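3.2 Plate color and portion estimates

The second part of the study looked at whether the color of a plate changes how much food people think it holds. Earlier work on this question has mostly used one plate color at a time against a dark table, which makes it hard to separate the effect of the plate from the effect of the surface under it. We held the surface constant and varied only the plate.

Participants were recruited through the Huvero panel in August 2019. Each of the 60 participants completed 40 trials in a single sitting. On every trial a portion of raw cabbage was shown on a plate for 3 seconds, after which the plate was covered and the participant entered an estimate in grams. No feedback was given at any point. The first four trials were treated as practice and are left out of the analysis.

Plates were supplied by Verbruggen and had the same diameter and rim height in all color conditions. The colors were white, pale gray, pink and dark blue. Portions were weighed on a Sastell kitchen scale before each session and again at the end, and any portion that had lost more than two grams was replaced for the next participant. The order of plate colors was mixed within each session, with the limit that the same color could not appear more than twice in a row.

White was chosen for the table and walls so that the edge of a white plate would be marked mostly by its rim shadow, while the edge of a colored plate would also be marked by a change in hue (Figure 4). The contrast between plate and table was therefore lowest in the white condition and highest in the dark blue condition, with pink in between.
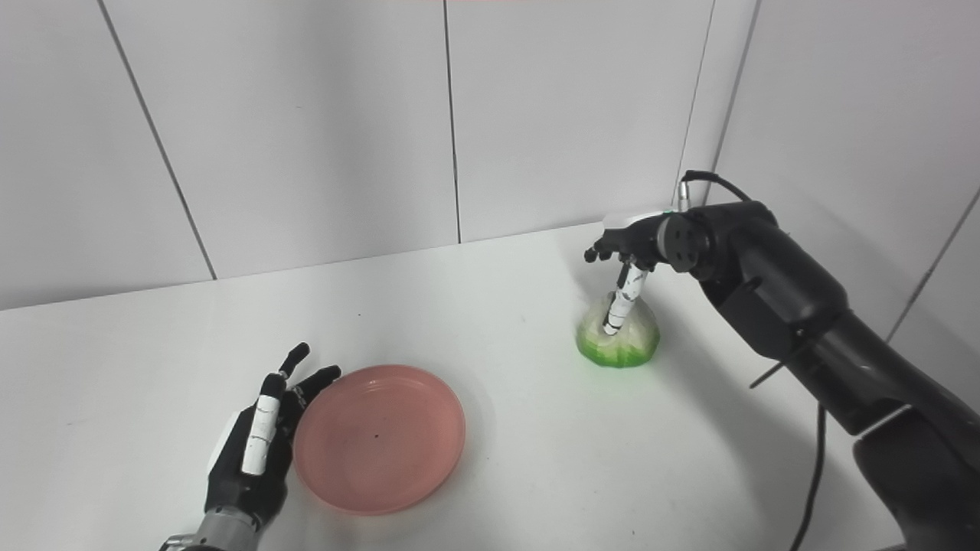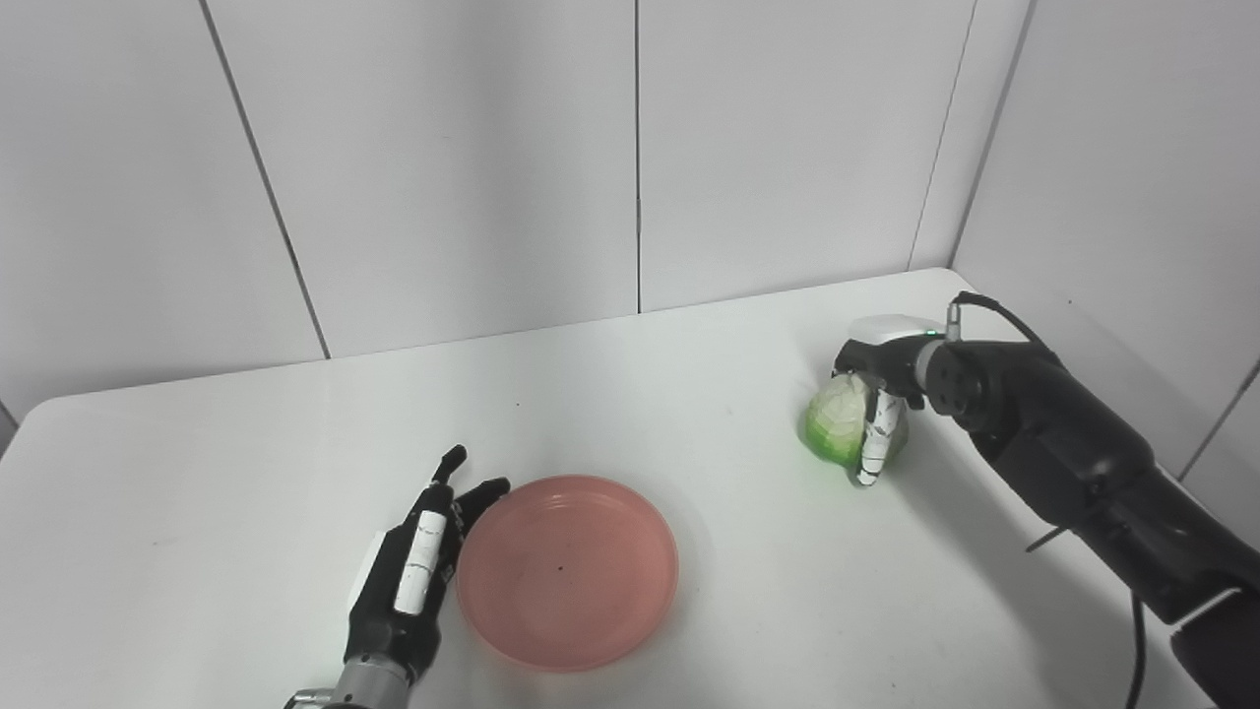 Figure 4. Empty pink plate on the white table, with white to light gray walls behind. Both views show the plate together with a green and whitish item.

Estimates were divided by the true weight of the portion to give a ratio, and the log of this ratio was used in all tests. Trials with no entry, or with an entry of zero, were removed. Participants who gave the same number on more than half of their trials would have been dropped, but no one met this rule.

We fitted a mixed model with plate color and true weight as fixed effects and participant as a random effect. Slopes for true weight were allowed to vary between participants. A version with random slopes for color as well did not converge, and we report the simpler model throughout.

Estimates rose with true weight in every color condition, as expected, but the rise was less than proportional. Small portions were judged too heavy and large portions too light. This pattern is common in tasks of this kind and was present before any effect of color was added to the model.

The effect of color was small. Portions on dark blue plates were judged slightly heavier than the same portions on white plates – the direction predicted by the edge contrast account – and the estimates for pink fell between the two. Pale gray did not differ from white. The difference between pink and white was not reliable once true weight was included, and we do not interpret it further.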